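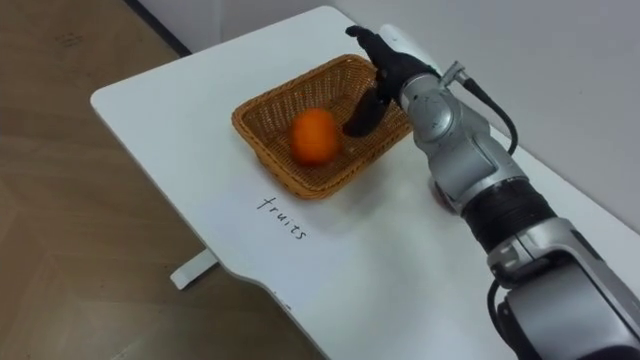
Workshop notebook
Home | Entries | Materials | Orders | Archive
April 12, 2019, posted by the weaving bench

Rim work took most of the morning. The Zorska pattern calls for a flat lashed edge, and the last one we did that way snagged sleeves, so I want to stay with the slightly rolled rim, thicker than the walls, as on the rectangular basket on the white table with the orange in it. That one also has the tight crisscross sides I would like to keep for the Fludberg order. It is shallow enough to see fruit from above, which was their main request. They mean to put them out on counters and don't want people digging.

Soaked 3 bundles of the Darkevdale cane. Two were fine after 22 minutes. The third still cracked at the bend and went back in. I think it is older stock, it came with no tag. Marked the end with tape so it doesn't get mixed in again.

Started a new base on the long form. Got the stakes in and the first rows packed down, then found I had one stake short on the far side and had to pull back to the corner. Lost about 2 hours. Left it under a damp towel.

Finish: tried the Grecu oil on an offcut, one coat, wiped. It goes darker than I expected. Our plain tan-brown is closer to what Fludberg picked, so leave the oil off unless they write back. Offcut is on the shelf over the sink if anyone wants to see it.

To do:
- recut the short stake
- ask Darkevdale what batch the untagged cane is from
- order more lashing, the thin kind
- sharpen the side cutters, they are chewing the ends
- drill out the old form where the peg snapped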